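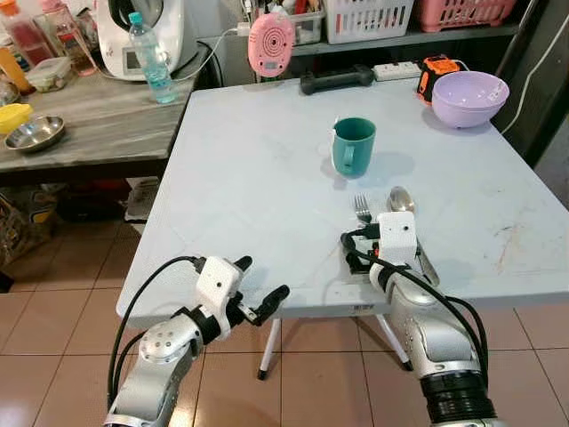 About us

Minami Chore Works is a small company in Vevdale that asks one question for a living: can a machine do the housework yet? We have been asking since March 2016. The short answer fits on a mug. The long answer pays our rent.

Kumiko Tsuchiya started the company after eleven years of fixing packing lines in Londham, where robots moved the same box to the same spot all day and were praised for it. At home she still had to put the forks away herself. This struck her as backward. She called Daichi Kuroda, who had written software for most of those box movers, and he agreed to help for one summer. He has stopped mentioning which summer.

What we do is test. Makers of arms, hands and the software behind them send us their work, and we give it chores. Put the spoon next to the mug. Pick up a fork without also picking up the idea of a fork. Our list has 176 chores on it, written by people who do them, and each is tried 100 times before we'll put a score in a report. The reports are dry. Clients have asked us to make them more upbeat, and we've added wider margins.

We don't tidy up first. A demo kitchen has one apple in it. Ours has bottles, bowls, lids and cords, plus whatever came back from the store, and a machine that wants to work in a house had better get used to it.

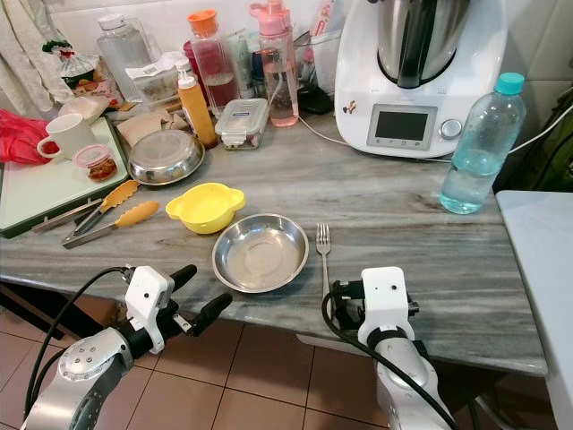 Can a robot clear a kitchen counter on its own yet?

Parts of one, on a good day. Picking up a mug and moving it a short way goes well now. Thin flat things are harder, soft bags are harder still, and deciding where something belongs is a problem many married couples haven't solved either.

The shop floor is ahead of the kitchen, as you'd expect of a place where things stay put. Our second site, in Rostthorpe, handles that side: sorting parts, loading trays, wiping down benches. It opened on Sunday, December 16, 2018, a date picked by Daichi, who had misread the lease.

To date we have sent out 616 reports. Most end with some version of "not yet," and a fair number of those clients come back with a better hand and the same fork. We like them for it.

We don't build robots, sell them or hold stock in anyone who does. If you have a machine that needs a hard afternoon, write to Kumiko. If you have a chore we've missed, write to Daichi, who keeps the list and does his own dishes.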